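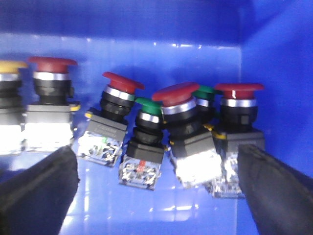

Gripper trials, July. Push buttons out of blue bins

Quick gallery from the bench, more to come when I get a minute. We've been comparing two finger sets on the same arm, same wrist cam, same controller. Set one is the Leda fingers, black pads, fairly grippy. Set two is the Taklow, harder face and narrower at the tip. Parts are panel push buttons, mostly mushroom heads plus a few flush ones. Sounds easy. It isnt. Round cap, square housing, clear contact block on the bottom, so where you grab matters a lot.

We use cookies to remember your settings and count visits. Accept | Manage

Setup notes, short version. 70 picks per finger set, 40 of those with the buttons standing up close together, rest scattered flat. Paju on the controller side for all of it. Speed left alone. Grip force changed one time, before the scattered runs, and wrote it down this time (Parvathi Thampi made a sheet, thank you Parvathi).

Close rows are the hard ones. Caps overlap, housings lean on each other, and the finger has to find a gap that may not be there. Taklow gets in better. Leda holds better once it's in. Pick your poison.

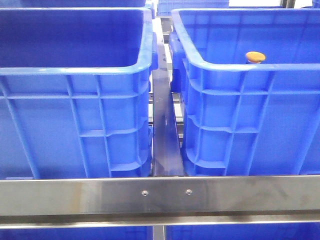
Does the bin color mess with the camera?

Less than we expected. Red and yellow caps separate fine from blue. Glare is the bigger headache, especially off the clear contact blocks, which blow out to white and then the depth goes patchy. Turning exposure down 2 steps helped with the blocks but made the black housings harder to find. Ended up aiming for the caps and ignoring everything under them.

Still going back and forth on the wrist cam vs. the fixed one. Wrist cam is great up close, then the fingers eat the bottom corners of the view. Fixed cam doesn't have that problem but a deep bin wall hides the parts nearest to it. Running both through Stesura to merge the two views, early days, lag is noticable. Will post numbers when they stop moving around.
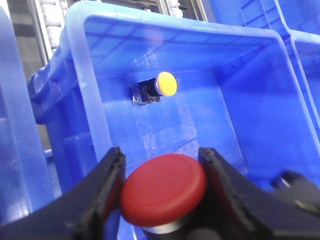 Red mushroom head between the fingers, yellow one still on the bin floor.

Other stuff from the notebook:

Cap grabs are quick but can twist in the fingers on the way up. Collar grabs are steadier, need a straighter approach. Anything lying on its side, go for the housing.

Closing slower did nothing for the slips. Closing a bit lower did.

Had 6 double picks, all in the close rows, all on the Leda set. Pads catch the neighbor's cap. Trying a thinner pad next, same material.

Next round is softer tips and a different wrist cam mount, angled in more. If anybody has run the Taklow fingers with a longer tip, drop a comment, I'd like to know if they flex.

14 shares | 3 comments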